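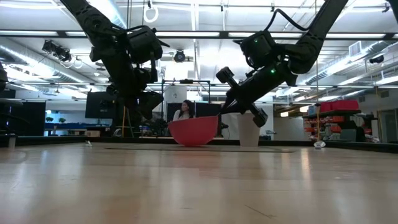 I said in January that I would write up the platelet workshop once the slides had been circulated. They were sent out on March 6, 2019, with two of the talks missing, so what follows relies on my own notes for those.

The workshop was hosted by the hospital transfusion group at Flalden and ran for a day and a half. The stated subject was shelf life. In practice most of the time went on storage temperature and bacterial screening, which are hard to separate from shelf life in any case.

Some background for readers who usually come here for the red cell posts. Platelets are kept at room temperature, between 20 and 24 degrees, with constant gentle agitation. They last five days, or seven where the blood service tests for bacteria. Red cells sit in a fridge for weeks. The difference matters to anybody who has to plan a rota of donors, because a quiet stretch in collection shows up in the platelet stock almost at once, and in the red cell stock much later.

The first session dealt with wastage. A regional network calling itself Zamora presented one year of figures from its member hospitals: 3476 units issued, 156 of them discarded after reaching their expiry date. That works out at just under 4.5 per cent. I have seen higher figures and lower ones, and I would not compare any of them without knowing how each site defines a discard. Zamora left out units returned to the blood centre and reissued elsewhere. It also left out split packs where only one half was used. Both choices can be defended, but they were on the last slide in small type and deserved to be on the first.

More useful was the breakdown by hospital size. The small sites, those holding one or two units as cover for emergencies, produced most of the waste. A site like that will throw away a large share of what it orders, however well it is run. The unit is there in case of a major bleed, and in most weeks there isn't one. Seen this way, the discard rate is the price of having the cover, and a target set at the same level for every site will push the small ones into holding nothing.

The speaker's proposal was to move stock from small sites to large ones on day three. I asked about transport. Agitation can be interrupted for up to 24 hours, so the journey itself is not the problem. The problem is who pays for the van, and the answer was that this was still under discussion.

The second session was on cold storage. Platelets held between 2 and 6 degrees last longer in the bag and carry less risk of bacterial growth, but once transfused they are cleared from the circulation much faster. For a patient who is bleeding now, that may be acceptable. For a patient on chemotherapy who needs a count held up for days, it is a poor trade. The consequence is two inventories, with two labels and two sets of rules for the issuing software.

Ultomis, the stock system in use at Flalden, cannot at present hold two expiry rules against one product code. The workaround on show was a second code and a coloured sticker. I do not like stickers as a control. They depend on a person noticing them at three in the morning.

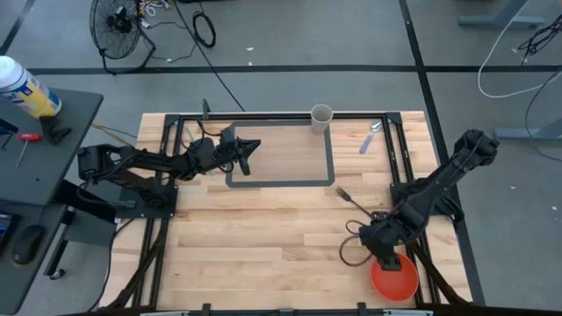
Siriporn Meesuk wrote to me after reading my notes in draft and argued that the second code is the right answer in its own terms: a cold-stored platelet behaves differently, is given for different reasons, and ought to be a different product in the system, with the sticker treated as a courtesy to the porter and given no weight in the safety case. I accept that. My objection was to the sticker, and I had let it spread to the code.

She also pointed out that separate codes make the audit simpler, as the two kinds of unit can be counted without opening each record. I had missed this.

The third session, on bacterial screening, was the one I had come for and the one I have least to say about. The comparison was between a single culture taken at 36 hours with release on a negative result, and a larger-volume culture taken later. The larger sample catches more, and costs time at the front of an already short life. Rafferty Montoya gave the numbers clearly, but his is one of the missing talks, and I am not going to reproduce a table from memory. If the slides arrive I will add them.

Two smaller items. The Sullent tube sealer demonstrated at lunch is quicker than ours and a good deal louder. And the date format on the printed pack labels was discussed for 16 minutes, by my watch, without agreement.

I have asked our own laboratory for discards by site, using Zamora's definition and then again with the split packs put back in. The request went in last week. The next post will probably be on that, unless the O negative paper is finished first.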